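News > Local > Community

Open day at Skorley draws a crowd for the bin-bag robot

Skorley opened its doors to the neighbours for the first time this December 2024, and the thing most people wanted to see was a robot dealing with the rubbish.

Not glamourous. Popular though. People were lined up down the hall before the doors opened, and the robotics group ended up adding extra sessions to fit everyone in. Tickets were free, 500 of them, gone well before the day.

The two-armed machine goes by Drarnus in-house. Its job for the visit was waste bins - find the rim, get the fingers on it, deal with the liner. Sounds like nothing. Anyone who has fought with a bin bag that won't let go of the bin will know better.
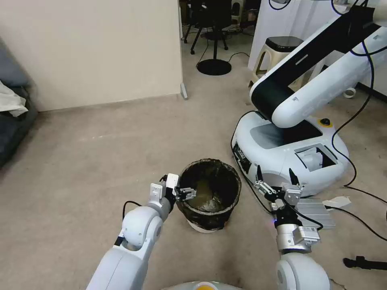

Left gripper at the rim of the lined bin, right gripper open.

Visitors came through in groups of 14, with a short talk first and then time to watch and ask questions. Plenty of questions. Could it do the recycling. Could it do stairs (no). How much, and when can I have one. The answer to the last two was a polite shrug.

Anayeli Magaña, who leads the project, told the first group that bins were picked because they are awkward. "A bag is a terrible thing to pick up if you are a robot," she said. "It's thin, it's shiny, it folds on itself and it never folds the same way twice. A coffee mug is a holiday next to it."

She said the team had logged 2000 practice runs since March, with different bins and different bags, and that the bags were still winning more often than she'd like. Black liners on dark bins are the worst of it. Hard to tell where one stops and the other starts.

The room is set up to feel like somewhere people live and work, carpet and a sofa and so on. Magaña said that was the whole point of it. Labs are tidy and houses aren't.

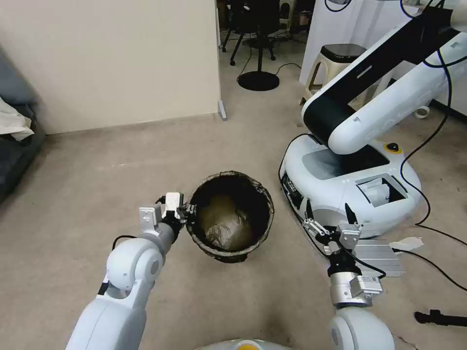
Holding on at the rim. The liner is folded over the edge.

Kids got the best spots, down the front. One asked if the robot could smell the rubbish. It can't. Another wanted to know wether it gets bored, and that one got a longer answer than expected, mostly from a parent.

Not everybody was sold. A man from the retirement village up the road said he could change his own bin thanks very much, but his sister with the bad hands couldn't, and he'd be telling her about it. A couple of cleaners from a nearby office block stayed for two sessions and had pointed things to say about what happens to jobs. Magaña spent a good while with them afterwards and said she would like them back, as they knew more about bins than anyone on her team.

The software side comes from Purnach, a small firm that has worked with the group from the start. They had a table by the entrance with stickers, a sign-up sheet and a very large tin of biscuits. By lunch the sheet had 70 names on it, all people willing to have their own kitchens and home offices looked at for the next round. The biscuits were gone by then.

Next round is meant to take in more than bins. Laundry baskets got a mention, also shoes left in hallways, which got a laugh. No dates yet for any of it.

A second open day is planned for March, same building, enter off Kwok Lane and not the main road - the front gate will be shut for works. Tickets again free, again needed. Schools can ask for a morning session of their own. Parking is limited so catch the bus if you can.

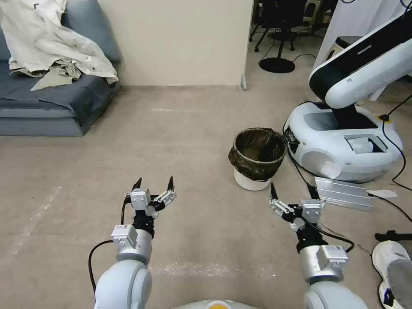 Words: Yatziri Gallegos, community reporter

One change for next time, going by the comments cards. More chairs. Several people said they'd have stayed longer with somewhere to sit, and the talk was a bit hard to hear at the back. Skorley says both will be be fixed.

Bookings for March go up on the Skorley noticeboard and at the library desk in the new year.

Last updated: early evening, ticket details added

Contact the newsroom | Copyright | Back to top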